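Right, thread on why I've spent most of this week fighting a task planner over a pair of chopsticks. 1/9

Background for the new followers: I work on the sorting stack at Drendano. You give it a table of stuff and two containers, food in one, tableware in the other, and the planner works out an order and hands grasps to the controller. Sounds like an afternoon's work! It is not an afternoon's work. 2/9

The old planner picked greedily. Whatever had the best grasp score went first, repeat until the table's clear. Lovely on a spread-out table, rubbish the moment one thing is lying on another. It would grab the chopsticks because they scored well, and anything resting on them went for a ride. 3/9

So Nazareno Colombo and I put a support graph in front of it. Each object is a node, "is on top of" is an edge, and you only get to pick nodes with nothing above them. Textbook stuff, I know, I know. The pain is all in getting the edges out of perception — depth on thin sticks is mostly noise. 4/9

What we do now: fit the long axis from the mask, extend it under whatever is hiding it, and if it comes out the other side in line with more stick, call it one object and add an edge. Took 50 lines and replaced 200 I was quite fond of. 5/9

Second headache was shiny things. Knife blades and steel cups kept coming back with holes in their point clouds, so the grasp sampler thought the knife was two knives. We now fill from the mask outline and drop the grasp width limit for anything tagged cutlery. Crude, but I'll take it. 6/9

Planning time went from 2 seconds to 15 when I first turned the graph on, by the way. I was rebuilding the whole thing after every single pick like a muppet. Now it only touches the neighbours of whatever moved. 7/9

Still open: rumpled cloth. A fold next to a plate rim looks an awful lot like part of the plate. Annunziata Carbone reckons we should segment the cloth first and subtract it, I think that'll eat the thin stuff. We have a bet on. If anyone's solved this without retraining, my replies are open — please! 8/9

Layout I'm running the new build on is below. 9/9 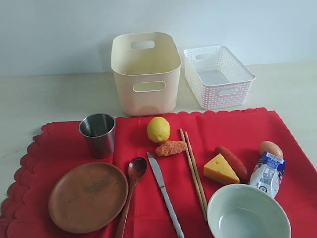

Chicken nugget over the chopsticks, bowl over the other end. Two edges in the graph before you've even got to the cheese.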